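Flasard Allotments and Kitchen Forum > Cooking and Preserving > Rice: to rinse or not

Started by pottingbench, August 14, 2019

pottingbench wrote:
I've been given a 4 kilo bag of short grain rice and the back of the packet says to wash it until the water runs clear. My mum never washed rice in her life and hers was fine. Is there any point? We're in a hard water area if that changes anything. I've got a basic pan with a lid that doesn't fit brilliantly, and an electric hob.

marrow_dave wrote:
Never bothered. Two of water to one of rice, lid on, leave it alone. Life's too short.

Kinasach wrote:
Dave, that works for long grain if you like it soft. For short grain two to one is far too much water and you'll get porridge. I use one and a fifth by volume, after rinsing and a half hour soak. Bring it up to the boil with the lid on, turn it right down for twelve minutes, then off the heat for ten more. Don't lift the lid at any point.

Rinsing does matter with short grain. There's a lot of loose starch on the outside and if you leave it on, the bottom of the pan catches and the top goes gluey. I give it three changes of water and stop. I have never once got it to run completely clear and I don't think it needs to.

marrow_dave wrote:
I thought it was meant to be sticky?

Kinasach wrote:
The grains should hold together but you should still be able to see separate grains. Gluey is different. You'll know when you've had both.

lowerfield wrote:
I'd go against the grain (sorry) and say it depends what you want it for. Rice pudding, don't rinse. Stuffed peppers, don't rinse. Anything you're going to eat with chopsticks, rinse. With short grain it's much easier to pick up than people expect because it comes up in little clumps. Long grain is the one that has you chasing it round the bowl.

On that subject, if you're buying chopsticks, get plain wooden ones. The lacquered sort look nice but they're slippery and the coating chips in the dishwasher. I use long ones for cooking and shorter ones at the table. The long ones are good for stirring rice noodles, turning bacon, and getting toast out of the toaster with the plug out. I've stopped using tongs for most things. Mine get washed by hand, dried with a tea towel and stood up in a utensil basket. If you lay them flat in a drawer while they're damp they go grey and then they start to smell.
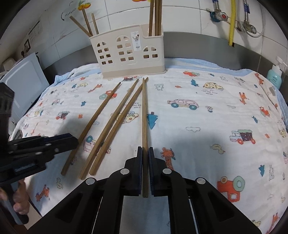 Abdelghani El Ouafi wrote:
I rinse all rice, whatever the grain, and I was taught to do it in a bowl and never under the tap in a sieve. Under the tap you use far more water and it doesn't get at the starch as well. Cover the rice, swirl with your hand for ten seconds, pour off, repeat. The first lot of water goes on the tomatoes.

I'd disagree with lowerfield about the peppers. Unrinsed rice inside a pepper sets like a brick the next day.

lowerfield wrote:
We've never had any left for the next day so I'll take your word for it.

pottingbench wrote:
Thanks all. So bowl, three rinses, half an hour soak. My lid rattles and lets steam out one side. Do I need a new pan?

Kinasach wrote:
No. Put a clean tea towel between the pan and the lid and fold the corners up over the top so they're nowhere near the ring. Or a sheet of foil. Add another tablespoon of water if you go without either.

With an electric hob, have a second ring already on low and move the pan across when it boils. The first ring stays hot for ages after you turn it down and that's what burns the bottom.

marrow_dave wrote:
Or buy a rice cooker and stop worrying. My sister has one and just presses the button.

Hiyori Kaneko wrote:
A rice cooker is worth it if you eat rice four or five times a week. For once a week I think a pan is fine, and it takes up less cupboard. I have had both. You still have to rinse the rice for a cooker, so it doesn't save you that part.

On hard water: I moved from a soft water area to Brolodbridge in February and noticed the rice was a bit drier and slightly yellow. I now use filtered water for the soak and the cooking, and tap water for the rinsing. It's a small difference. My husband says he can't taste it.

marrow_dave wrote:
I'm with your husband.

oldnorthplot wrote:
Nobody has mentioned storage and 4 kilos is a lot for one household. Don't leave it in the bag once it's open. I had weevils in 2017 and had to throw out flour, oats, pasta, everything on that shelf. A tub with a clip lid, somewhere cool. White rice keeps a year or more like that. Brown goes off much sooner because of the oil in it.

Also cooked rice wants to be cooled quickly and in the fridge within the hour, eaten next day, and heated till it's steaming right through. I know people leave it out overnight in the pan. Please don't.

Abdelghani El Ouafi wrote:
Agree on all of that. I spread mine on a tray to cool. It also freezes well in flat bags.

pottingbench wrote:
Did it tonight. Three rinses, soaked, tea towel under the lid, moved it to the low ring. Came out in clumps with separate grains as described. Slight brown patch on the bottom about the size of a 50p. We had it with runner beans, because we have it with runner beans or we have it with courgettes at the moment.

Kinasach wrote:
Brown patch means take a minute off, or a lower setting. Some people fight over that bit.

marrow_dave wrote:
Might try rinsing it once, just to see. Anyone want courgettes?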